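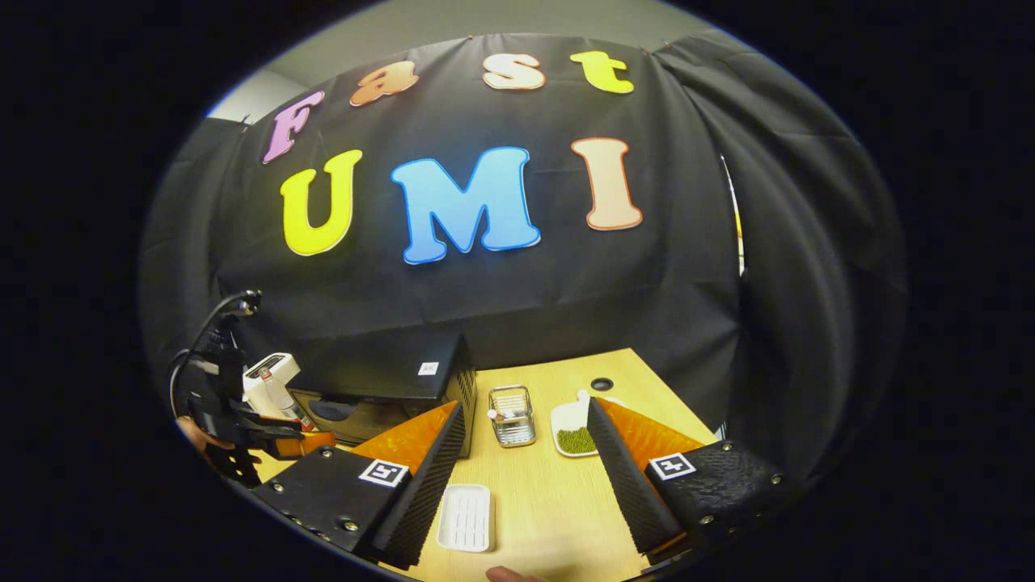 Electronic Music Studio, Level Two
Handout 4: Getting a step sequencer to talk to a synth

Welcome back, everyone, and welcome to the two of you who moved over from the afternoon group. Last time we got as far as making one note come out of one synth, and I know that felt like a lot of cable for one note. This session we let the computer play the notes for us, which is much more fun, and I promise there's less crawling under desks!

What you need open

Start Skurent first (that's the sequencer), then Jitatbridge, then your synth. The order matters more than it should. Jitatbridge looks for a sequencer once, when it opens, and if it doesn't find one it just sits there looking perfectly happy and does nothing at all. I lost most of an evening to that when I was learning, so if you hear silence, close the bridge and open it again before you touch anything else.

In Jitatbridge, set the input port to 3734 and the output port to 3493. Those are the numbers saved in the Pevville studio template, and if you're working at home you can use others so long as Skurent matches. Press Connect. You should get a line of text in the log window each time the sequencer takes a step.

Notes, gates and why things drone

A step sends two messages — note on when it starts and note off when it ends. The space between them is the gate. Set the tempo to 120 and each quarter note lasts 500 milliseconds, so with the gate at 50 percent the key is "held down" for half of that. Try it long, try it short, and listen to how much of what we call groove is really just how soon you let go.

If you stop the sequencer in the middle of a step, the note off may never get sent, and then your synth will hum away until somebody rescues it. The Panic button is at the top right of the bridge. Please learn where it is before you put headphones on.

Clock

One thing should be in charge of time. For this class it's Skurent, always, and the synth and the DAW both follow it. Some of you asked whether the DAW could lead, and yes, of course it can, and plenty of people prefer it that way, but let's all do it the same way for now so I can help you without having to guess. Set the DAW's sync to External and leave its own metronome off, or you'll hear a little flam on every beat and think you've broken something.

Exercise

Make a pattern of eight steps using only three pitches. Leave at least two steps empty. Copy it, change the gate lengths on the copy without changing any notes, and play one after the other. Then shorten the copy to seven steps and let both run together for a few minutes (it drifts in a lovely way, and comes back around if you're patient).

Save your work as a project and also as a plain MIDI file, please.

Reading

Bodnár, the chapter on clock and sync, up to page 279. Skip the part on tape striping unless you're curious — I find it charming, but it won't help you with this.

Lộc Nông
Studio hours are after class until 6:30 pm, and the door code is the same as in January.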